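Home Guides Mending Outdoor Kit Ask a Question About

How to reproof a lightweight waterproof at home

I put this off for years. My cycling jacket had got to the stage where rain soaked straight into the outside and I arrived at work feeling clammy, and I'd convinced myself I needed a new one. Then Elżbieta Sobczak, who I ride with on Saturday mornings, asked when I'd last washed it. Er... never? She was not impressed.

So this is what I do now, and I've done it enough times to have made most of the mistakes for you.

First of all, check the care label. If yours says no tumble dryer, believe it. If the label has faded to nothing (mine has), play safe and stick to a cool wash and air drying.

What you'll need: a wash made for technical fabrics, a wash-in or spray-on reproofer, an old toothbrush, and a washing machine with a clean drawer. That last bit matters more than you'd think. Ordinary detergent and softener leave a film behind, and the film holds on to water. I pull the drawer out, scrub it under the hot tap, then run the machine empty on its hottest setting with nothing in it at all.

While that's going, get the jacket ready. Empty the pockets properly — I once washed a train ticket and a cereal bar, and the cereal bar won. Lay it out somewhere flat with decent light, and look for grubby patches round the collar and cuffs. Those want a dab of the technical wash, neat, and a gentle go with the toothbrush.
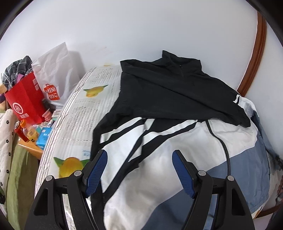
Then do up every zip and loosen any drawcords. Open zips have teeth, and they'll happily chew thin fabric for a whole cycle. Turn back any cuffs that have got folded under, or they'll come out with a crease of old mud inside.

Wash on 30 with a slow spin, and give it a second rinse if your machine lets you. I wash two jackets at most in one go. Edem Ayaaba at the Grisstead repair morning told me he does four, but his machine is the size of a wardrobe.

Now the reproofing, and you do this while the jacket is still damp. If you've got the wash-in sort, measure it into the clean drawer and run the same cycle again. If you've got the spray, hang the jacket over the bath and spray from a hand's width away, working down from the shoulders. Leave it a couple of minutes and wipe off any drips with a damp cloth, otherwise you get white marks. I prefer the spray for anything with a lining, as the wash-in stuff coats the inside as well.

Drying is the part I used to skimp on. Lots of proofers work better with a bit of warmth, so if the label allows it, give it a short go in the dryer on low. If not, hang it in a warm room overnight. Don't drape it on a hot radiator, please! I did that with my old Tarnora and the tape on the seams came away in strips.

To test it, flick some cold water on the shoulder. You want it to sit up in beads and roll off. If one patch goes dark, spray just that patch again and let it dry.

I do mine in October and again in March, and the bottle lives under the sink next to the bike lube.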